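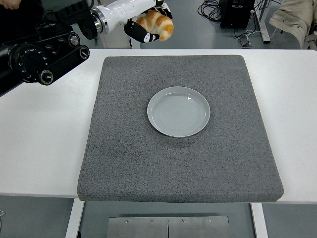
Kerttu Lindqvist wrote that a gripper which opens by itself is almost always a supply problem and that I should look at the power before I touch the software. I did this, and I am still stuck, so I put the whole story in a new thread.

Our arm has to bring a croissant to a plate. The plate is on a gray pad. In most runs it works, but sometimes the fingers open too early and the croissant ends up on the pad, left of the plate. There is no error in the log. Of the last 93 runs, 41 ended like this. The supply voltage looks steady on the meter. The fingers have a soft cover, and I close them with low force so the crust does not break. What should I check next?

Ulla Vainio

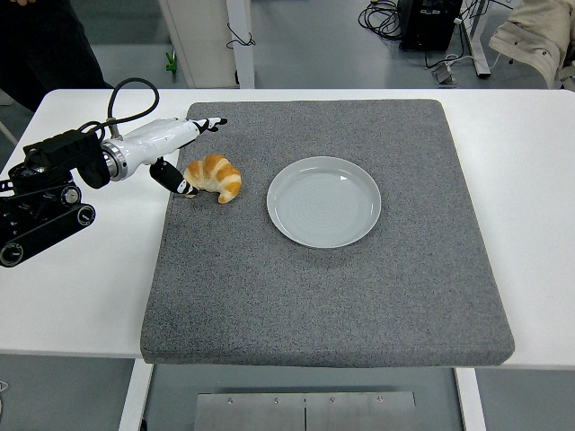
Gripper open beside the croissant, plate still empty.

Girish Malhotra
Same thing happened to me with a Brellar controller. Reinstall everything.

Elsa Laitinen
Please do not reinstall yet, you will lose your settings and learn nothing from it.

A meter is too slow for this. If the voltage drops for a very short time, it will still show you a steady number. Borrow a scope and measure at the gripper connector while the arm is moving. Then move the gripper cable by hand, with the arm stopped and the motors off, and watch if the signal disappears. On our Falton arm the wire was broken inside, and from outside the cable looked perfect.

Also look in your settings for a grip timeout. Ours was 450 ms. When the signal was lost for longer than this, the fingers opened and nothing was written to the log. I changed it to "hold last position". But be careful with that if people put their hands near the fingers, you need a stop button that still releases the grip.

Ulla Vainio
Thank you Elsa. I found the timeout, it is also on "open". I will measure the cable on Monday.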